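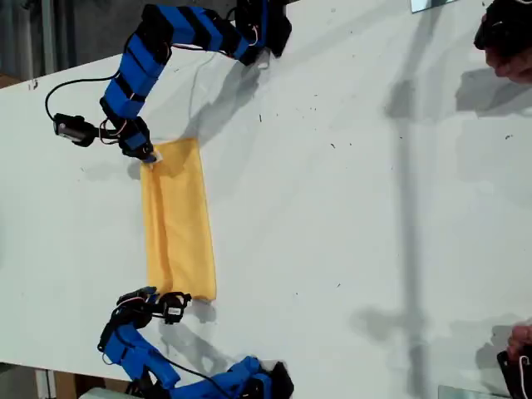 Home Notebook Readings Archive

2 min read

28th April

Back on the vows material for the Ellwood study guide. Jephthah, Judges 11. Compared the Nameck outline with the 1580 sermon notes from the Savham scans. The two disagree on verse 39. The sermon takes it as a literal burnt offering, the outline as lifelong service at the sanctuary. I'd lean to the first, but the guide should set out both.

Checked Numbers 30 and Leviticus 27 again. The redemption prices in Leviticus are the obvious question for any group — why didn't he use them? Draft answer in section 12, too long at the moment.

Scan page 439 is still unreadable down the inner margin. Asked Zuvelside for a new copy in February, no reply. Will try again.

Changed "rash vow" to "Jephthah's vow" in the headings. The text never calls it rash and readers should get there on their own.

To do: cross-reference Ecclesiastes 5:4–6, cut the paragraph on Mizpah, fix the verse numbering in the Hebrew column. Psalm 15:4 might belong in the closing questions.

Contact | Copyright Ellwood Study Notes | Back to top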